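Looking after the Pollmont washer: your questions answered

Last updated 30 Aug 2021

Which machine is this page for?
The Pollmont top loader, the automatic one with the lid that props up at the back. If yours is the older Zirner, most of this still holds, but the buttons are laid out quite differently, so do keep its booklet handy!

How much powder should I put in?
Less than you'd think, I promise. The automatic programme weighs the load and chooses its own water level, but it can't judge the powder for you, so measure it with a spoon — 2 heaped teaspoons do nicely for a small load.

It stops halfway and beeps. Is it broken?
Very probably not. Nine times in ten the load has slumped to one side and the machine has halted the spin to protect itself. Lift the lid, spread everything out, close it and press start again. If it still beeps, check that all its feet are firmly on the floor.

How often should I clean the drum?
Every 15 washes or so suits most homes. Run it empty on the longest programme, then leave the lid up for the afternoon.

Can I still get a lint filter?
Yes, Ralico sells them, and they usually arrive within 14 days.
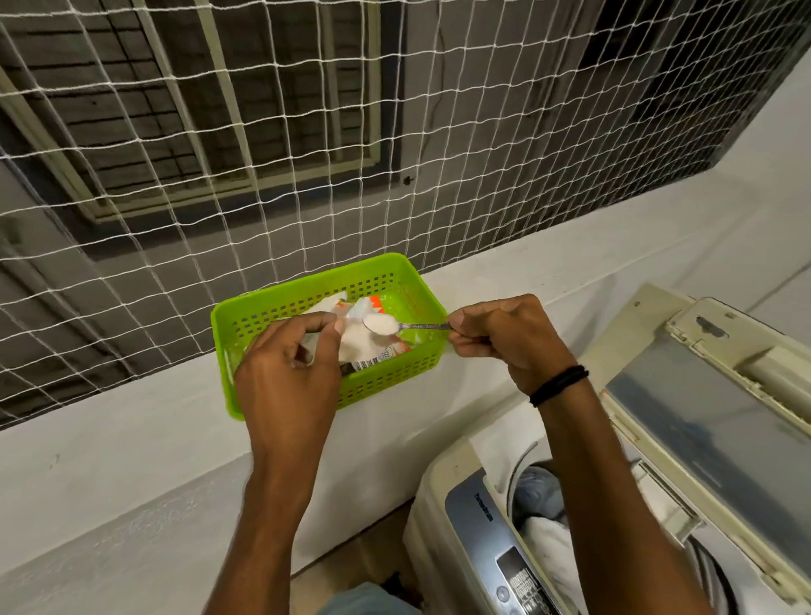 Rinse the new filter under the tap before you clip it in, and keep the old one as a spare if the mesh is still whole.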